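Septiembre de 2025
Por Natália Cunha

Cajas abiertas, cables y tazas: notas sobre el orden de una mesa

Sigo con la revisión del almacenaje pequeño. En la entrada anterior quedó pendiente la cuestión de las cajas sin tapa, que varios lectores consideran un error de principio. No comparto esa opinión, al menos para objetos de uso diario. Una tapa añade una operación cada vez que se guarda algo, y en mi experiencia esa operación es la primera que se abandona. La tapa acaba debajo de la caja o detrás de un armario.

El criterio que aplico es sencillo. Lo que se usa cada día va en caja abierta y a la altura de la mano. Lo que se usa una vez al mes puede ir tapado. Lo que no se ha tocado desde noviembre del año pasado se revisa aparte, fuera de la mesa, para no mezclar dos decisiones distintas: dónde va una cosa y si merece la pena conservarla.

Sobre el material, prefiero el plástico claro y liso. Se raya y se marca por fuera, sobre todo en la cara frontal, pero el interior se limpia con un paño y un fondo blanco permite localizar un cable oscuro a la primera. En una caja negra el mismo cable desaparece. Gijs Smits me escribió defendiendo las cestas de fibra por razones estéticas. Tuve dos durante un invierno; los conectores se enganchaban en el trenzado y terminé retirándolas.

Las asas laterales también cuentan. Si sobresalen por debajo del borde, la caja se levanta con las dos manos sin meter los dedos dentro. El inconveniente es que ocupan ancho en la estantería: conviene medir de asa a asa y no de pared a pared. Yo medí mal la primera vez y perdí una balda entera.

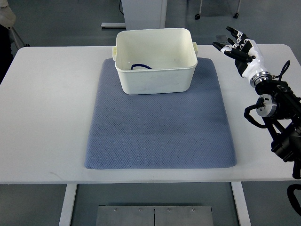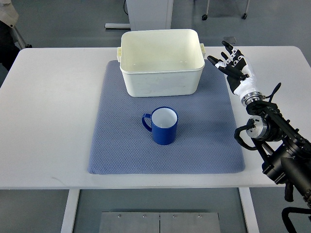
La misma superficie de trabajo: mesa blanca, base acolchada gris azulada y caja abierta con asas.

El cable suelto es el caso más frecuente. Lo recojo en bucles amplios, sin doblarlo en ángulo y sin apretarlo alrededor del enchufe. Un cable fino no necesita brida si va solo en la caja; con tres o más ya hace falta sujetar cada uno por separado. Uso tiras de velcro de 20 cm, que sobran para casi todo y se recortan con tijera. Las bridas de plástico las reservo para instalaciones fijas.

La vajilla tiene otro régimen. Una taza puede compartir caja con un cable durante un traslado corto — de una habitación a otra, por ejemplo — pero no como sitio permanente. El esmalte se golpea contra los conectores y el polvo del cable termina en el borde. Si hay que llevarla, la coloco de pie, en una esquina y con el asa hacia dentro. Rongrong Yin propone envolverla en un paño de cocina, solución correcta cuando hay escaleras de por medio.

En cuanto a la base, una pieza acolchada con relieve cumple dos funciones: amortigua el apoyo y reduce el deslizamiento de la caja. El relieve en rombo retiene algo de suciedad y las manchas se notan más en tonos medios. La mía se lava a mano con jabón neutro y se seca en plano. Colgada se deforma por las esquinas y luego no asienta bien.

Un detalle de colocación: dejo siempre una franja libre entre la base y el borde delantero de la mesa. Ahí apoyo el antebrazo o una libreta. Quien trabaje con mesas poco profundas puede retrasar la caja, incluso dejar que rebase un poco la base por detrás, siempre que el apoyo quede estable.

Queda por tratar el etiquetado. He probado las etiquetas adhesivas de Zitum y las de Lundero sobre plástico rayado, con resultados bastante desiguales, y quiero repetir la prueba después de desengrasar la superficie. La tabla irá en la próxima entrada, junto con las medidas de las baldas que me pidió Līga Bite.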